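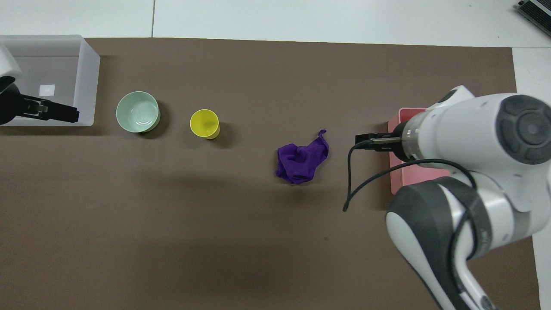

*Brown mat on the white bench, bin at the left.*

**mat_and_seam** wrote:

Looking for input on bench mats for leather dyeing and edge finishing. Current one is a Droltent sheet, dark brown, laid over a white two-panel top. The problem is plasticizer migration. Anything vinyl left on it overnight picks up a tacky film, and I want to replace it before September. Candidates are the Pelkonen silicone sheet and the Imora rubber one, both 2 mm.

**riltham_bench** wrote:

Silicone. It is inert to alcohol dyes and most finishes wipe off. Edge paint peels away once cured. I have used the Pelkonen for two seasons with no film on anything.

**awl_grade_b** wrote:

Disagree for edge work. Silicone has low tear strength. One slip with a skiving knife and the cut propagates. Rubber at 2 mm takes the same slip with a surface mark.

**riltham_bench** wrote:

Cutting belongs on a separate board. The question was about dyeing and finishing.

**awl_grade_b** wrote:

The question included edge finishing, and people trim edges during finishing. Rubber also grips the table. Silicone creeps on a smooth top if there is dust under it.

**tannin_log** wrote:

Check the rubber type before ordering. Natural rubber swells with oil-based finishes. Nitrile holds up better. The Imora listing does not say which it is, so ask the seller.

Test for the film: put a scrap of clear vinyl on the mat under a flat weight for 15 hours at 40 °C. If it sticks or hazes, plasticizer is moving.

**mat_and_seam** wrote:

Ran that on the Droltent. Vinyl hazed across the whole contact area. Seller says the Imora is nitrile but would not give a hardness. Ordering the Pelkonen for dye work and keeping the old mat for trimming.

**awl_grade_b** wrote:

Fine, but store the old one flat and away from anything vinyl. I still expect the silicone to tear.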